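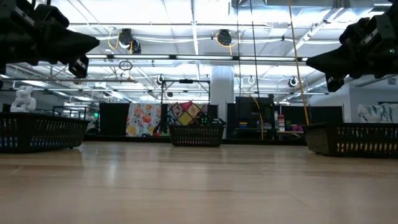
3 min read

Tostell Accord: Frequently Asked Questions

Last updated 3rd March

What is the Tostell Accord?
It is a trade and transit agreement between the governments of Lorniren and Zilline. It sets shared customs rules for goods crossing their land border and for freight passing through to other countries. The text runs to 112 articles and was signed in February.

Is it in force now?
No. Both parliaments have to ratify it first. Lorniren's lower house has scheduled a vote. Zilline has not set a date.

Which goods are covered?
Most farm products, timber, textiles and machine parts. Fuel and weapons are left out and stay under the older rules. A list of 715 tariff lines is attached as Annex B.

Will tariffs go to zero?
On 73 percent of the listed lines, yes, over five years. The others are reduced but kept.

Does the accord allow people to move freely?
It does not change visa rules. Drivers with a valid freight permit can stay up to ten days per trip. About 3000 permits will be issued in the first year.

Who settles disputes?
A panel of three arbitrators. Each government picks one, and those two choose the chair. Rulings are binding, but a party may ask for one review.

Can other countries join?
Article 98 lets any neighboring state apply. Both founding members must agree.

Can either side leave?
Yes, with twelve months' written notice. Shipments already under way keep the accord's terms until delivery.

Where can I read the full text?
Both foreign ministries hold copies in the two official languages. The English version is a courtesy translation and has no legal force.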